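Snack packing at the Vadley site: questions we keep getting

Last touched in April. Put together by Roscoe Blackwood, packing floor. Typed up between shifts so excuse the mess. If your question isn't here, catch me at the Wednesday huddle.

Is anybody losing their job?
No. 11 people on the packing crew before the arms, 11 now. Two moved over to restock and one to returns, all three put their names in for it. If that ever changes you hear it from me first, in person, not off a web page.

So what do the arms do?
Pick items off the racks and out of the baskets, put them on the tray. Mixed snack orders only. Bulk cases are still done by hand and nobody has talked about changing that.

And what do I do?
Fill the racks, check trays, close boxes, deal with anything odd. Less reaching, more looking. Some people like it, some miss the old pace. Both fair.

Do I need to know how to program?
No. Training is 61 minutes of video plus one shift next to somebody who has done it. You get paid for all of it. Ask for Rastogi, that's the name of the course in the system, not a person.

What is Alus?
The screen where orders come in. Same orders as before, new layout. Big button at the bottom sends a tray back for a recheck. Use it as much as you want, there is no count kept on you.

Who is Triltia?
The company that set up the arms and services them. Call them for faults, call me for everything else. Number is taped inside the supply cabinet door.

Are the arms faster than us?
On a mixed tray, no. Not yet. A good packer still beats them easy. What they do is keep going thru lunch, so the afternoon starts with less of a pile.

Are we being recorded?
The cameras are for the arms and point at the table. Nobody in the office uses them for attendence or breaks. That's in writing, ask me for a copy.

Can I reach in while it's running?
No. Press the red stop, wait until both arms are still, then reach. Even for one candy bar. Even if you're quick.

What happens when it drops something?
Stop, pick it up, look at it. Dented or torn goes in returns. Fine goes back in its rack. Log it if you have time, tell the next shift if you don't.

What does the table look like with stock out?

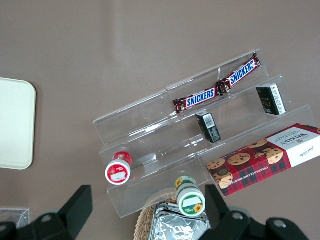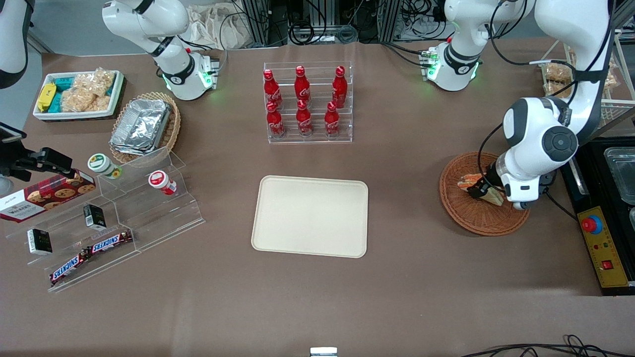

Does it matter how I load the racks?
Yes, and it's the part of the job that changed the most. We used to dump everything in bins and sort by feel. Now things get a place. Small stuff like the Snickers and the little round containers goes on the clear stepped stand, with the Walkers box at one end of it. You don't have to line things up perfect, a bar lying crooked is ok. Foil goes in a basket. If something new comes in and you don't know where it belongs, leave it off the table and ask. The first 20 trays after a product change get checked by hand, 100 if the packaging changed too.

Can I go back to hand packing if I hate it?
Yes. Tell me before the next schedule goes up and I'll swap you. No form.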